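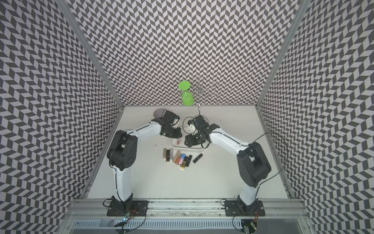 A reader in Galindo wrote to us that she had given up on sourdough twice before she found out her kitchen was simply too cold for it, and that she wished somebody had told her to put a thermometer on the counter before she threw out all that flour. We had asked for bread stories back in November, thinking we might fill a page, and we got 146 letters, which is more than this magazine has ever received on any subject, including the year we printed the wrong bus schedule.

I read every one of them, most of them at my own kitchen table with a loaf going, and I can report that the people of our valley have very strong feelings about crust. They like it dark. They like it darker than the bakeries sell it, and several of them wanted me to pass that along to the bakeries (consider it passed along!). One man in Govora wrote that his mother used to knock on the bottom of a loaf and listen to it before she would let anybody near the butter, and he still does the same, although he admits he has no idea what he is listening for.

My own bread started badly. I kept a starter in a jelly jar on top of the refrigerator, fed it whenever I remembered, and baked two loaves that could have held a door open in a strong wind. Then I spent an afternoon at the Rateto mill, up the hill past the feed store, where they still grind a small batch of whole wheat every week, and I came home with a five-pound bag and a good scolding. Fresh flour drinks more water than the kind that has been sitting in a warehouse, so the dough that looks right to you is probably too dry. Add a splash more, let it rest half an hour under a towel, and then see how it feels in your hands.

That rest made more difference to me than any gadget I have bought, and I have bought a few. There is a lidded pot from Hekow in my cupboard that weighs as much as a toddler and bakes a beautiful round loaf, but so does the old roasting pan with foil over the top, and plenty of you told me the same.

The letter I keep going back to came from a woman who is 94 and has baked every week since she was a girl. She doesn't measure. She enclosed a recipe anyway, written on the back of a church bulletin, and the amounts are given as "enough," "enough," and "a little salt." I tried it over the weekend and it came out flat on one side, and we ate the whole thing with plum jam before it had properly cooled.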